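Sat 19 March

Back on the junction counts today, and I'm still grumpy about the Prusham Road tapes. The loop counter by the Losusby turn logged 11 near misses between bikes and trucks last week, but I only agree with 9 of them after going through the log by hand. Two look like one truck braking twice for the same light, so I've struck them out in pencil (please don't ink over them yet!).

The Hviid sensor is the better of the pair by a mile, except it drops out whenever a bus parks on top of it. Stadeck want their loaner returned, and I've asked to hang on to it for 5 more days.
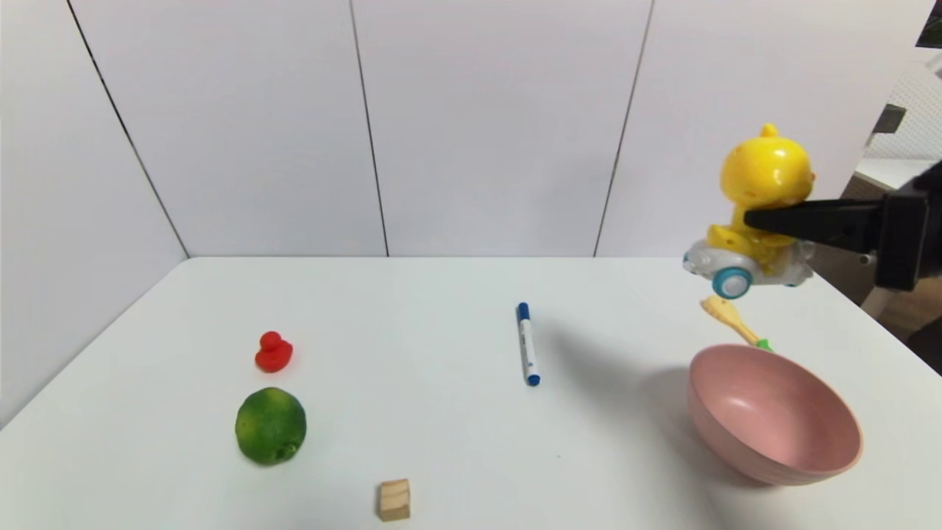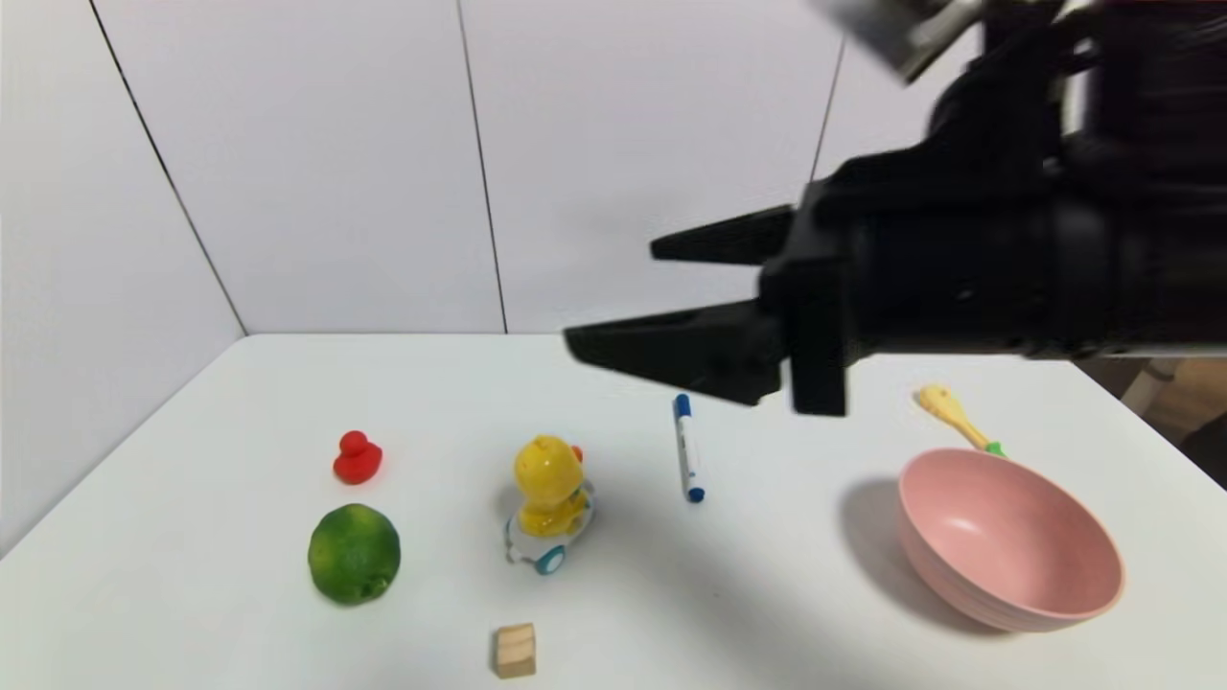
Anyway, the left turn. I still think the stop line for cars sits too close to the bike box — trucks roll right over the paint and the rider ends up under the mirror. Our December numbers showed the same thing and we put it down to dark evenings, which I don't buy anymore.

To do: reset the clock on the loop counter, it's running fast again. Redo the sketch with the crosswalk in the right spot. Find the good tape measure.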